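Fukex pauses drawer-opening feature on Skorkine home arm after grip fault

July 30, 2025

Hi, I'm Roya Nazari, and I look after product safety at Fukex. I'm writing this one myself because a lot of you have emailed me directly (keep doing that, please!) and you deserve a straight account of what happened with the Skorkine arm and what we want you to do.

The short version: we've switched off automatic drawer opening on all 137 Skorkine arms in our home trial, starting today. Everything else stays on. If your arm picks up socks or carries the mail, it'll keep right on doing that.

Now the longer version. Earlier this month Ehsan Karimi on our test team was running a long session on drawers, and the arm kept pulling after the drawer had reached its stop. It should let go the moment it feels that resistance. Instead it held on for eight seconds, tugged the whole dresser forward, and tipped it far enough that Ehsan had to grab it. He's fine, the dresser is fine, and I'm very glad it wasn't a tall one with a TV on top.

We went back through the logs and found 2 trial homes where the same thing had started to happen. Both times the arm let go before the furniture moved much, and there were no injuries. I called both families myself.

So what's causing it? As far as we can tell, the force reading drifts after a lot of pulls in a row, roughly 800 of them, and the arm thinks it's pulling more gently than it is. Restarting clears the drift, but I'm not comfortable asking people to remember to restart a robot, so off it goes until we've got a real fix.

Our engineers are repeating the test on different kinds of furniture, older wooden pieces included, at our Parkis lab.

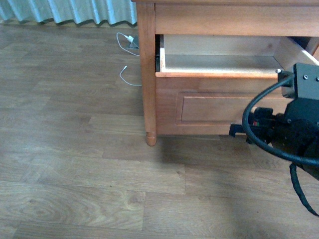 Drawers that stick are the ones I worry about most, and so does Italo Gentile, who runs the hardware side. He wants a second, independent limit on pulling force that doesn't care what the first sensor says. I'm all for it! Our parts supplier, Zelenák, is sending samples, and we're aiming to have the feature back in November. If the tests aren't clean by then, it'll wait.

If you have an arm at home, leave it plugged in overnight so it gets the update. Don't try to turn drawer opening back on by hand. And please anchor your dressers to the wall, robot or no robot.

Trial families can reach me through the Fukex support page, under "Safety." Reporters, please contact Josefien Goossens in our press office.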